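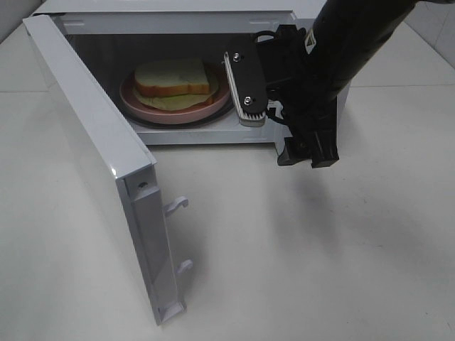

# Arm + microwave build at the Natden shared shop (progress thread)

**hmandagi** · 12/27/24

Shop is quiet this week so I finally got a long stretch on the arm, and I'm so happy with how this is going! The goal is a full lunch: open the microwave, plate in, door shut, set the knob, then get the plate back out at the end. I'm working in plain-sandwich territory for now, on a pink plate, because the raised rim gives the fingers something to grab.

The fingers are flat black plates, two screws showing on the side you can see, with white ridged pads along the edge. I swapped to the ridged pads in October and I'm never going back. Smooth pads let the plate creep out every time I slowed the wrist down.

Project name is Pramanik, if anyone wants to search my older posts. Ask me anything!

---

**lisov_bench**

Love this. What's your clearance at the cavity opening? That bracket hanging off the bottom of the gripper looks like it would hit the front rim before the fingers got anywhere near the middle of the turntable.

---

**hmandagi**

It does if you go in level! I come in from above at a slant and keep the bracket outside, down past the rim. It costs me reach. The plate has to be toward the front or I can't get it.

---

**Wendell Lindqvist**

Hakim, you know what I'm going to say. Turn the gripper over and the bracket problem goes away. You've built yourself a hard approach angle for no reason.

---

**hmandagi**

Ha, I was waiting for you. Tried it. With the gripper flipped my cables end up on the side facing the door, and I'd sooner lose a bit of reach than snag a cable on those latch hooks.

---

**Wendell Lindqvist**

Then reroute the cables. A clip and a shorter loop. I still think you're fixing this in the wrong place, but the plate handling is lovely, I'll give you that.

---

**brirkirham_joe**

Siding with Hakim on this one. I shortened my loops and the wrist ran out of slack on me halfway through a turn. Slack is ugly and it works.

How are you doing the door, though? Handle? Hook?

---

**hmandagi**

No handle on this one, it's a push button under the two knobs. Best choice I made all year was picking a microwave with real knobs and a big round button. I put the fingers beside the panel first, then go for the button from there. 88 practice presses so far and my log file is up to 1,611 lines, most of them me fiddling with where "beside the panel" should be.
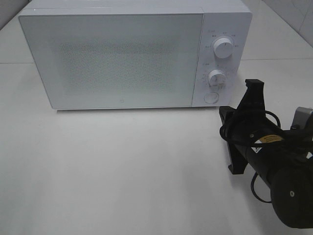
**lisov_bench**

Does the base need to be bolted down for pressing a button like that?

**hmandagi**

Bolting is the safe choice, and mine is bolted. Clamps can shift a little with each push, and after a while your saved positions don't match the button anymore.

---

**brirkirham_joe**

Same experience with clamps. I gave mine 2 weekends and then got the drill out.

What about turning the knobs? It looks small for those fingers.

---

**hmandagi**

Next job! Top one has a raised grip so I'm starting there. My plan is to pinch it and roll the wrist, and if the pads slip I'll print something softer.

---

**Wendell Lindqvist**

Pinch it dead center or it'll bind. And do the cables while you're in there.

---

**hmandagi**

I'll try your short loop on Saturday, Wendell. If it snags you're buying the sandwiches.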